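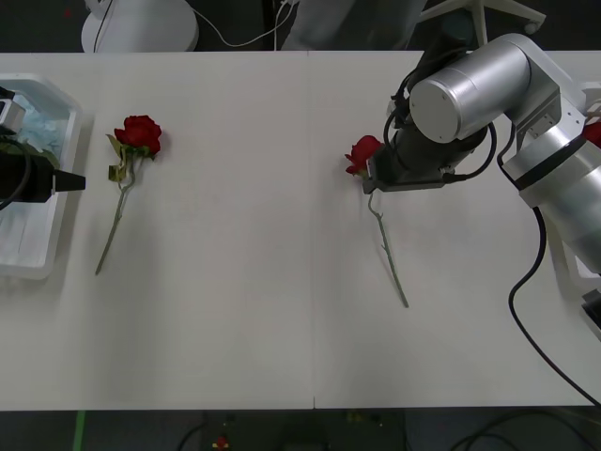
카티아 바르보자는 줄기를 언제 잘랐는지 모르는 장미에 제값을 매기기는 어렵다고 말했다. 같은 등급, 같은 길이로 표시된 물량이라도 수확 시점이 다르면 꽃병에서 견디는 기간이 크게 달라지는데, 현행 출하 표시만으로는 소매점이 이를 구별할 방법이 없다는 것이다.

인다우 화훼도매시장은 오는 10월부터 시장에 반입되는 절화 장미 전 품목에 대하여 수확일 표시를 의무화한다고 밝혔다. 표시 대상은 경매와 정가·수의매매를 통해 거래되는 모든 장미이며, 시장 내 중도매인이 산지에서 직접 들여오는 물량도 포함된다. 분화와 묘목은 이번 조치의 적용을 받지 않는다.

지금까지 인다우 시장의 장미 상자에는 품종명, 줄기 길이, 본수, 출하자 번호가 기재되어 왔다. 수확일은 출하자가 자율적으로 적는 항목이었으며, 기재하더라도 표기 방식이 농가마다 달라 실제 거래에서 참고 자료로 쓰이는 경우는 드물었다. 일부 농가는 포장일을, 일부 농가는 시장 도착일을 적어 왔다.

새 기준에 따르면 출하자는 상자 측면의 지정된 위치에 수확일과 수확 후 보관 방식을 기재하여야 한다. 보관 방식은 저온저장고를 거친 물량과 거치지 않은 물량으로 구분한다. 한 상자에는 같은 날 수확한 장미만 담을 수 있으며, 규격 상자의 본수는 50본으로 통일된다. 수확 후 4일을 넘긴 물량은 별도 구역에서 거래된다.

시장 측은 제도의 정착을 위하여 시행 후 2개월을 계도기간으로 운영한다. 이 기간에는 표시가 누락되거나 잘못된 상자가 확인되더라도 출하자에게 시정을 안내하는 데 그치며, 경매 순서나 수수료에 불이익을 주지 않는다. 계도기간이 끝난 뒤에는 표시가 없는 상자의 경매 상장이 제한된다.

산지의 준비 상황은 지역에 따라 차이를 보이고 있다. 인다우 시장에 장미를 가장 많이 출하하는 마그바누아 화훼협동조합은 공동선별장에서 수확일을 일괄 인쇄하기로 하고, 조합원에게 표시용 라벨 3000장을 우선 배부하였다. 조합의 제이슨 락손 출하부장은 “선별장을 이용하는 농가는 작업 순서가 거의 바뀌지 않는다”며 “개별 포장 농가에는 기재 요령을 담은 안내문을 따로 보냈다”고 설명하였다.

소규모 농가에서는 우려도 제기되었다. 재배 면적이 작은 농가는 하루 수확량만으로 규격 상자를 채우기 어려워, 며칠에 걸쳐 자른 꽃을 한 상자에 모아 출하하는 일이 많았다. 이에 대하여 시장 측은 본수가 규격에 미치지 못하는 상자도 수확일이 정확히 표시되어 있으면 접수하기로 하였다. 이 경우 상자에 실제 본수를 적고, 경매 전광판에도 해당 본수를 함께 표출한다.

소매점의 반응은 대체로 긍정적이다. 인다우 시내에서 꽃집을 운영하는 제리코 티옹손은 “개화가 많이 진행된 장미는 당일 행사용으로, 봉오리가 단단한 장미는 진열용으로 나누어 사는데 지금은 눈으로만 판단한다”며 “날짜가 적혀 있으면 주문 단계에서 용도를 정할 수 있다”고 말하였다. 다만 소비자에게 판매하는 꽃다발까지 수확일을 표시하도록 하는 방안에는 신중한 검토가 필요하다는 의견을 냈다. 여러 산지의 꽃을 섞어 묶는 상품의 경우 날짜를 하나로 적을 수 없기 때문이다.

시장 측은 소매 단계의 표시는 이번 기준에 포함되지 않으며, 현재로서는 의무화할 계획이 없다고 밝혔다. 카네이션과 국화에 대한 확대 적용 여부는 장미의 시행 결과를 토대로 산지 및 중도매인과 협의하여 결정할 예정이다.

출하자용 표시 요령과 라벨 서식은 인다우 화훼도매시장 관리동 민원창구에서 받을 수 있다. 개별 출하 농가를 위한 설명회는 시행 전 시장 경매장에서 열리며, 참석을 희망하는 농가는 출하자 번호를 지참하여야 한다.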